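TXT 214 Textile Finishing and Small Goods
Unit 8 handout: Cut edges, fraying and stiffening in woven cloth

Scope

This unit covers what happens at the edge of a woven fabric once it has been cut, and the treatments used to control it. Knits and nonwovens are left to Unit 9. Read the section on weave structure in the Unit 3 handout first, as terms such as float and sett are used below without definition.

8.1 Why a cut edge frays

A woven cloth holds together by friction between warp and weft. Inside the cloth each yarn is gripped at many crossings. At a cut edge the outermost yarn parallel to the cut is gripped from one side only, and slides off under a small load. The next yarn then becomes the outermost one, and the process repeats.

The rate depends on yarn smoothness, sett, float length and the angle of the cut. Filament polyester frays faster than spun cotton at the same sett. Satin frays faster than plain weave. A cut on the bias frays least, since no yarn lies parallel to the edge and each loose end is short.

Curved pieces pass through every angle. A petal blank cut from plain weave will have stretches of edge close to the grain and others close to 45 degrees, and the two behave differently on the same piece. Joins between petals need the same attention as free edges.

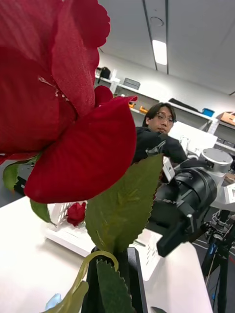
8.2 Edge treatments

Sizing before cutting. Starch, gelatin or polyvinyl alcohol is applied to the full width and dried under tension. The size bonds the crossings and gives a crisp edge. Starch and gelatin soften in damp storage.

Hot cutting. Suitable for thermoplastic fibers only. The blade or die melts the yarn ends together and leaves a thin bead. Too high a temperature gives a hard, discolored bead that cracks when the piece is curled.

Edge sealing after cutting. A thin line of acrylic binder is applied to the cut edge. Slow, but useful on mixed fibers where hot cutting fails.

Pinking. A toothed cut shortens the run of any one yarn along the edge. It delays fraying and does not stop it.

8.3 Shaping and the edge

Sized cloth is usually shaped with heat – a ball iron for cupping, a rod for a rolled lip. Shaping strains the edge more than the center of the piece. Test the treatment on shaped samples; flat samples give results that are too favorable.

8.4 Lab exercise

Cut 3 strips from each cloth: warp grain, weft grain and bias. Gaber polyester satin and Semolmont cotton lawn are in the drawer under the sink. Tumble for 19 minutes, then measure the fringe depth at the midpoint of each long edge. Repeat with sized strips. Record size concentration and drying time. Finished flowers are handled on the flat bench, and stems stay on.
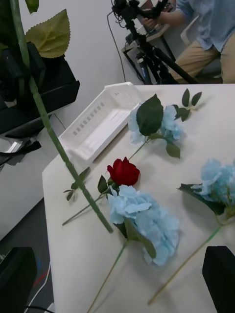 Oriana Herrera asked whether the bias strips should be sized at full width first or cut and then dipped, given that a dipped bias strip stretches as it dries. Size at full width. Dipped strips may be run as an extra set, reported separately.

Reports are due at the end of September.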